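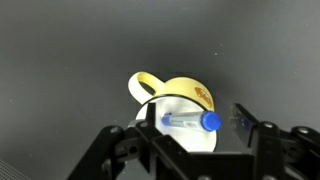 Demetrio Rivas wrote to say that the Skumanano drip maker brews fine but the carafe pours badly, and asked if mine did the same. It does. The spout is too wide, and if you tip it quickly coffee runs down the outside of the glass. Poured slowly, it behaves. I got used to it in a week or so, but a new machine shouldn't need that.

I bought mine in October to replace a McAlister that had started leaking from the base. The McAlister was a bigger machine and I never filled it. The Skumanano holds 32 ounces, enough for two people in the morning with a little left over. It weighs 1,785 grams empty on my kitchen scale, so it's easy to lift down from a shelf.

The controls are one switch and one dial. The switch turns it on. The dial sets how long the plate stays warm, up to two hours. I leave it on the shortest setting, as coffee left on the plate longer than that tastes burnt to me. There is no clock and no timer. If you want coffee ready when you get up, buy something else.

A full carafe takes roughly 5 minutes. The water spreads over the grounds better than it did in the old machine, where I always found a dry ring around the edge of the filter. With a medium grind the coffee comes out even and a bit on the light side. I add an extra spoonful. 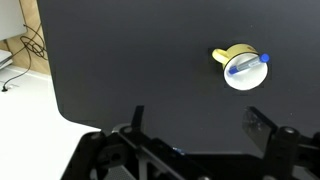 A finer grind makes it stronger but slows the basket down, and twice it backed up and left grounds in the carafe. Coarse grounds came out thin. I would stay with medium and adjust the amount.

Cleaning is simple. The basket lifts out and goes in the top rack. The lid of the carafe is the annoying part: it has a hinge that traps coffee, and a brush won't get in there. I soak it overnight on Sundays. Descaling takes two tanks of vinegar and water, then two of plain water.

I also tried the Unadetti for a month at my sister's house. It makes hotter coffee and its carafe pours well, but it is loud and the tank is hard to see into. For a small kitchen with someone asleep next door, I'd take the Skumanano. 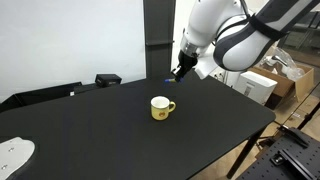
Do the paper filters have to be the maker's own? Any flat-bottom basket filter of the small size works, and the store brand ones I use have not collapsed so far.

The cord is short, by the way. Mine only reaches the outlet if the machine sits right at the back of the counter, so measure before you order one.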